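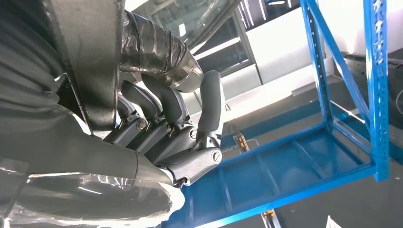 A robotic hand with its fingers raised, in a brightly lit room.

I grew up thinking road salt simply went away. It got thrown on the road in December, the snow turned to gray soup, and by April the road was a road again! Then I moved to a house near Erken Pond, got talked into the winter sampling crew, and now I can't walk past a bag of ice melt without reading the label.

The pond is small (you can walk around it in 16 minutes if you don't stop to talk) and it catches the runoff from Bositz Road and two big parking lots. Last winter we dipped a bottle at the outlet every Monday morning, before work, in the dark, with somebody's thermos going around. We took 36 samples altogether, counting the extra ones from the inlet. Most were fine. Then came a thaw in February, and the inlet bottle read 251 milligrams of chloride per liter. I made Kanako Higuchi run it again.

Kanako is the one who taught me to rinse the bottle with pond water before filling it, and she's far more patient with numbers than I am. "One high reading tells you where to look next," she said, and sent me up the ditch with a conductivity meter and a pair of boots that didn't fit. Chloride itself doesn't smell or color the water, so the meter does the looking for you. The readings climbed all the way to the culvert behind the Kikuchi garden center, where the plowed snow from the lots gets piled up and left to melt straight into the ditch.

So that's where we are. The garden center has been lovely and says the pile can move to the far side next winter, onto grass. The road is harder. The town's plow drivers already wet their salt with brine, which helps it stick, and I've heard them say – fairly, I think – that most of the complaints they get are about too little salt.

My own front steps are another story. I used to empty half a bag on them. Now I shovel early, scatter around 3 handfuls, and sweep up whatever's left once it's dry and use it again.
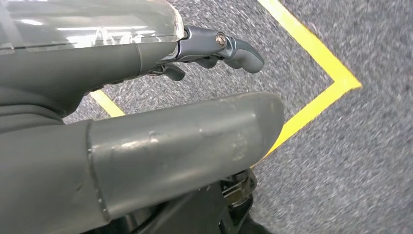

Does the salt wash out of a pond by summer?
Some of it leaves through the outlet with the spring rain, but salty water is heavier and can sit near the bottom for months, and part of it soaks into the groundwater and comes back slowly.

We start dipping again in November. I've bought my own boots.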